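Progress report to Plarnel, May
Project: Merkero (feature, action-thriller)
Prepared by Jad Obeidat, production office

Principal photography on the Asitz unit is complete. The Montoya unit has four scenes outstanding, all night exteriors. The harbour chase was reshot after the first version ran dark -- the colour grade could not recover it.

Editing: the assembly stands at 848 shots. The second act is over length and five dialogue scenes are marked for trimming. Temporary music is in place to the end of reel three.

Sound: replacement dialogue is booked for the two leads. Crowd recording used almost 500 extras and needs no pickup.

Budget: no draw on contingency this period. The next instalment is requested on delivery of the rough cut.

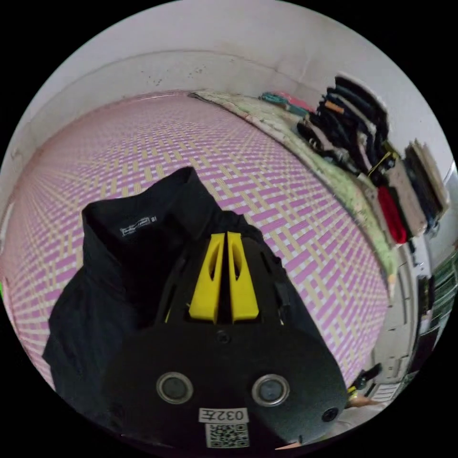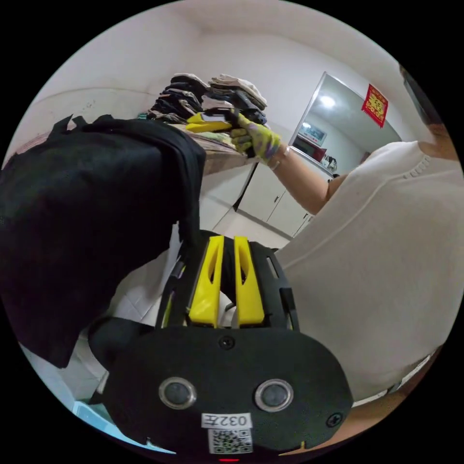
Black garment, two views.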